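Sorting baskets for little kids – labels or no labels?
Playroom & Craft Table board

mameo70 wrote:
So excited about this one! I have been setting up sorting games for my two (they're 2 and 4) and we finally went with wicker. Shallow ones with sloping sides, so small hands can get in and out without tipping everything. My question is labels. Do you write the word down, or let them work it out?

Cor Van Hecke wrote:
Work it out! My grandson sorted spoons from blocks for a whole Monday morning without a single word on the table. Labels are for us grown-ups.

elier_1121 wrote:
Have to disagree, Cor. Mine learned "socks" and "cars" from the bins long before any book. Lowercase, thin pen, right next to the bin. I write straight on a white table with a dry-erase marker and wipe it off at night. Try a corner first, though – my old desk still says "buttons".

Cor Van Hecke wrote:
Ha, okay, socks is a good one. But then do you label every basket? Seems like half the fun is gone.

plurix3807 wrote:
Only one! Label one and leave the other plain, then throw in something that clearly doesn't belong. Strawberry, banana, roll of packing tape. The tape gets them talking every time, I love it. Keep the baskets far apart too, so they have to commit.

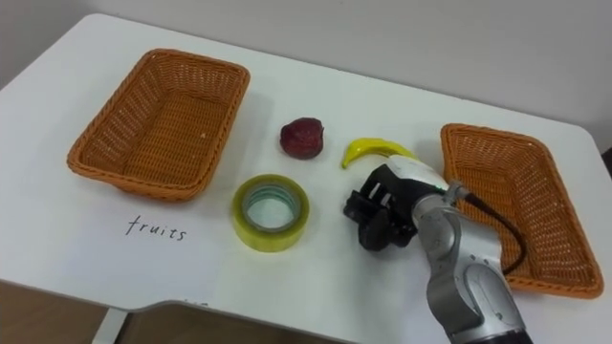 Ademir Furtado wrote:
Re: one label or two
Love the tape idea, stealing it. I'd still write on both once they know their letters. My daughter is five and gets cross if a basket has no name.

mameo70 wrote:
One label it is for now, and I'll add the second for my older one. Does anybody know if wicker can be rinsed? We had yogurt in ours by lunch.

elier_1121 wrote:
Damp cloth and a soft brush, then leave it upside down by a window. Don't soak it.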